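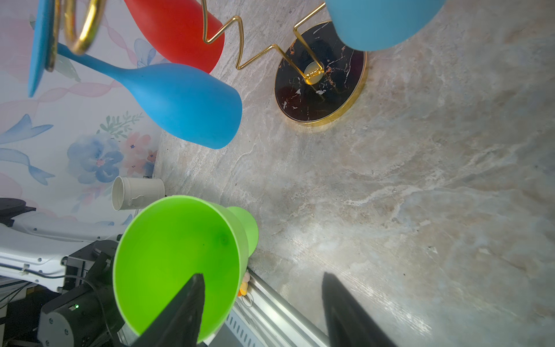
Skoltden table-top stemware holder, gold wire with black base
Reviewed by Jitendra Sandhu, December 6, 2019

The Skoltden is a free-standing holder for stemmed glasses. It has a round base, a central post and several wire arms, each finishing in a ring. The glass hangs upside down with the stem in the ring and the foot resting on top of the wire. I bought mine from a kitchen shop in Nevamcombe in February and have used it since with a set of lightweight coloured wine glasses, and for a shorter period with ordinary glass ones.

Assembly

The holder comes in 2 parts. The post screws into a small gold fitting in the middle of the base. Hand tightening is enough. The instruction sheet asks for a spanner, but there are no flats on the fitting for a spanner to hold. On my sample the thread was clean and the post stood straight.

Base

The base is a black disc veined in white and orange-brown, with a gold rim. It measures 20 cm across. Complete and unloaded, the holder weighed 2196 g on my kitchen scales, and most of that is in the disc. The top has a gloss finish that shows fingerprints and dried water spots. Wipe it with a damp cloth, then a dry one. I found that washing-up liquid left a film.

Post and arms

The post is bent in a zigzag, like a child's drawing of a lightning bolt, and carries a small seated cat at the top. The cat is gold like the wire. It is the first thing guests mention and it makes a poor handle. Lift the holder by the base.

The arms spring slightly under load. With the lightweight glasses the movement is too small to matter. With a full set of glass ones the tips dropped roughly 8 mm and came back when the glasses were taken off.
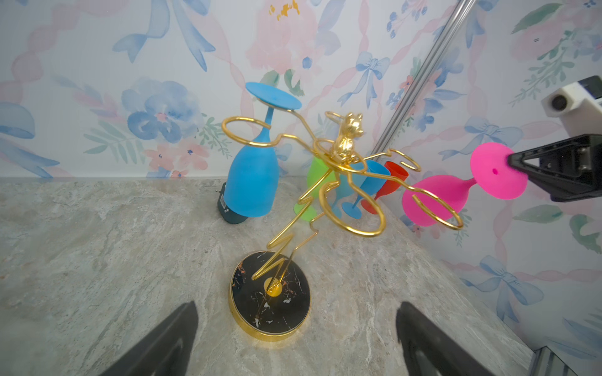

Does the order of loading matter?
It matters with heavier glasses. Hang the first on one side and the next on the side opposite, and empty the holder the same way. Very light glasses can go on in any order.

The rings hold a slim stem with some play, so a glass can hang a few degrees off vertical. Bowls on neighbouring arms may touch if they are wide. Measure the widest part of the bowl before buying, as the box gives only the overall height. I compared the rings with those on the Adum holder I used previously. The Adum has straighter arms and more clearance between bowls, but its base is narrower and it slid when knocked.
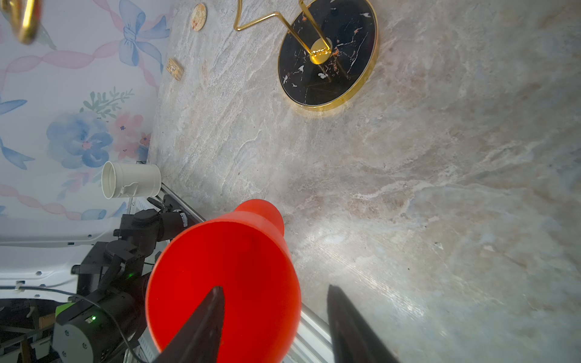 Underneath, the base has a thin pad which grips well on a smooth worktop. It picks up crumbs and then grips less well, so it needs wiping too. I would have preferred separate feet, which could be replaced.

Finish

The gold coating has worn slightly inside one ring, where the stem turns as the glass is put in. The wire elsewhere is unmarked. The rim of the base is thin and looks easy to scratch with a ring or a watch strap, although mine is still clean. 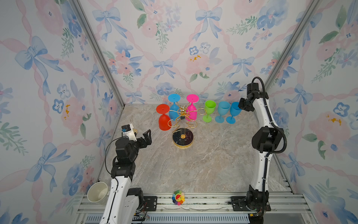

Space is the other point to check. The arms reach out past the base, and room is needed beside the holder to bring a glass in from the side. Against a wall, the rear positions are awkward and I tend to fill them first. Under a low cupboard the feet of the glasses may catch when lifted.

It is not a drying rack. Water runs down the bowl and collects on the disc, so glasses should be dried first.

Recommended for light stemware on an open worktop. For large glass goblets I would still choose the Adum, and put up with the sliding.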